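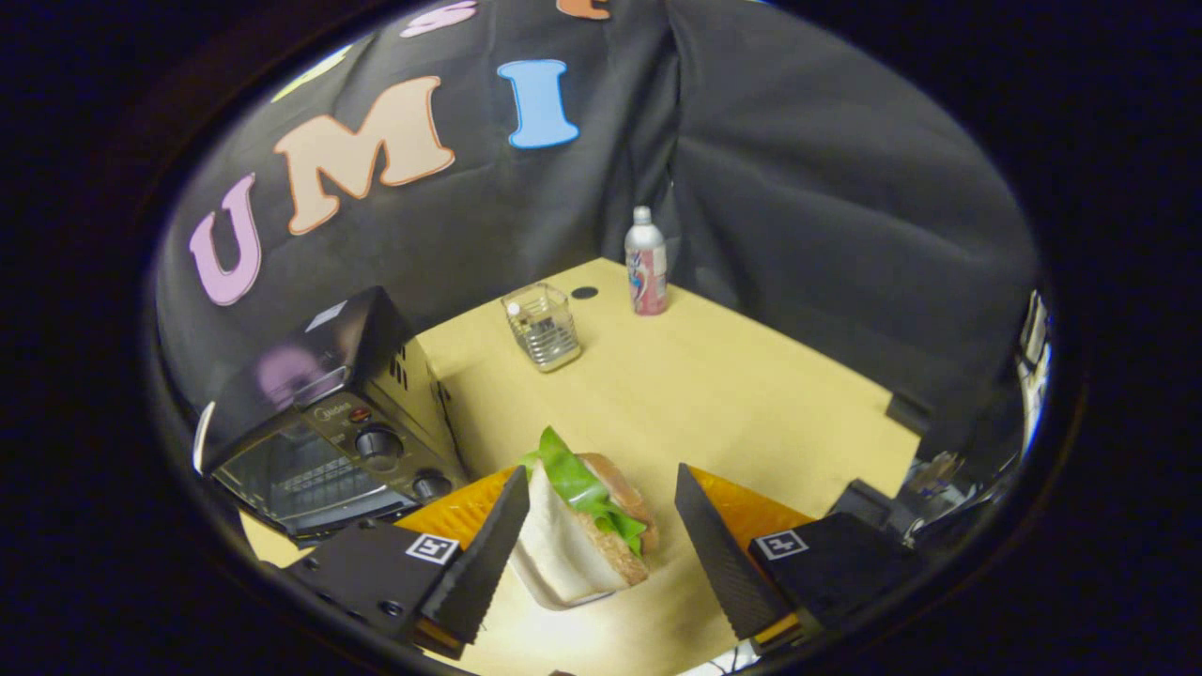
10/01/2019

Lunch in my kitchen is very often a sandwich in the toaster oven. Before, I used a frying pan from Gasser, and one side was always darker than I wanted. I also had to stand beside it the whole time.

My habit is simple. I use 2 slices of bread, something green between them, and I put everything on the wire rack without a tray.
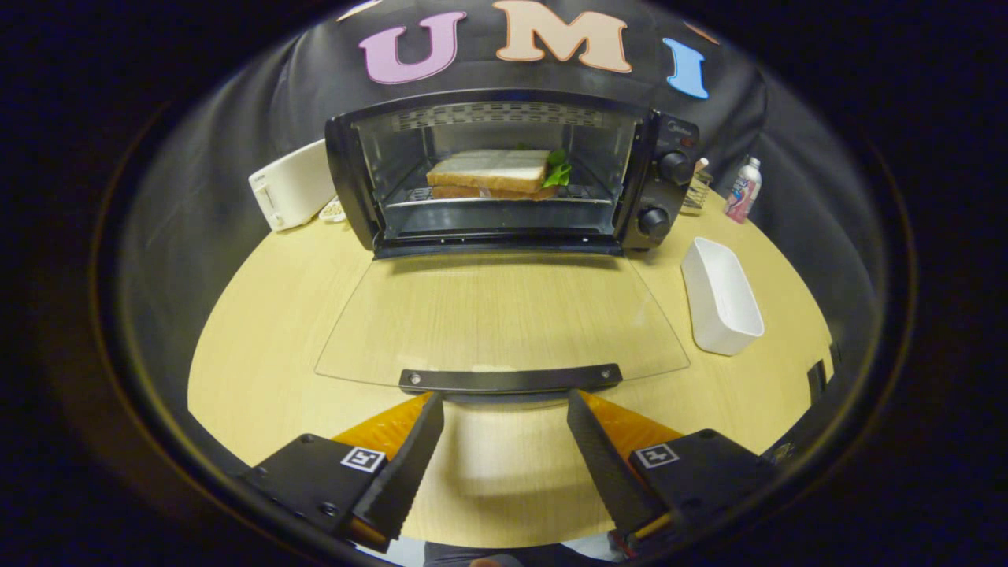

I set the timer for 8 minutes and then I look through the glass. If the bread is still pale, I give it a little more – but never the full time again, I learned this in December with a very black piece of bread.

My sister puts the green leaves in only at the end. I like them a bit soft, so for me they go in from the beginning. Next week I want to try it with the rye bread from Pilametti.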